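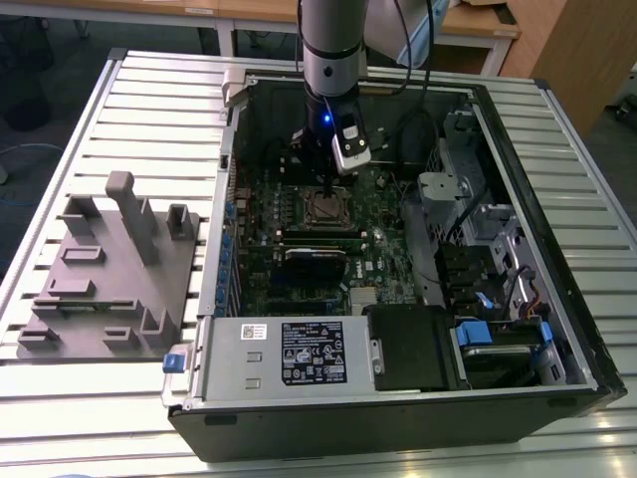
Hit and run on Okesum Road — anyone see it?

Posted in: Local News & Safety

jvanhove_88
Does anyone know what happened by the gas station on Okesum Road last night? I was driving home at 11 and they had both lanes blocked, lights everywhere, and a deputy waving people down the side street by the feed store. My neighbor says somebody on a bike got hit and the driver took off. I can't find a word about it on the county page.

mapleporch
It was a hit and run, yes. My sister works nights at the gas station and she heard it from inside. She didn't see the car itself but a customer at the pump did and he stayed to talk to the deputies. The guy on the bike was awake and talking when they put him in the ambulance, so that's something.

K. Dekker
Kristof Dekker here, I live two houses up from the corner. Dark pickup, older, no headlights on. It came down the hill way too fast, I heard the engine before anything else, and by the time I got to my porch it was already past the church. I gave all this to the deputy. I did NOT get a plate, so please stop messaging me about the plate.

rustbelt_ron
No headlights at 11 at night, that's a drunk. I'd bet you $100 they find it parked crooked in somebody's yard.

mapleporch
Or stolen. Wasn't there a truck taken out of the Vanard lot last week? They had a note up on their door about it.

K. Dekker
The Vanard truck is white, with the company name down the side. The one I saw was dark. I know what I saw.

mapleporch
Ok, ok. It was only a question.

tillie_b
I hate that we're doing this again. Same stretch of road where the mail carrier got clipped in November. There's no shoulder, the streetlight by the church has been out since summer, and people come off that hill like it's the highway. I've called the county 2 times about the light and got a "ticket number" both times and nothing else.

rustbelt_ron
A streetlight doesn't stop a guy who's driving with his own lights off. You can put up 99 of them and he's still going to leave somebody lying in the road. Lock him up and be done with it.

tillie_b
Sure, lock him up, I'm all for it. But the man on the bike might have had a chance to get out of the way if the corner wasn't pitch black. I walk my dog there and I can't see my own feet. Both things can be a problem, Ron.

jvanhove_88
Thanks everybody. I've got a doorbell camera that looks out toward the road but it only saves when something moves close to the house, so I'm going through it now. Would the deputies even want it if it's just headlights going by? Or, well, no headlights I guess.

K. Dekker
They'll want it. The deputy I talked to asked if anyone on the hill had cameras, even ones facing the wrong way, for the sound and the time. Call the regular number, not 911, and say it's about the Okesum Road crash. Are you Jelle Vanhove from the end house? I can give him your name too if he comes by again.

jvanhove_88
Yep, that's me. Go ahead.

sirko_st_mom
Please also check your back doors and garages, you folks on the Sirko Street side. If he ditched the truck he was on foot someplace. Our motion light came on a little after midnight and my husband thinks raccoon, but I don't love it.

rustbelt_ron
It was a raccoon.

sirko_st_mom
Thanks Ron, very helpful.

mapleporch
Small update from my sister — the man's family stopped in at the station this morning for his backpack. He has a broken leg and he's sore all over but he's going to be ok. They didn't want his name put online so please don't ask me for it.

tillie_b
Oh thank goodness. Tell them we're thinking of him. And I'm calling about that light again tomorrow, if anyone wants to call too.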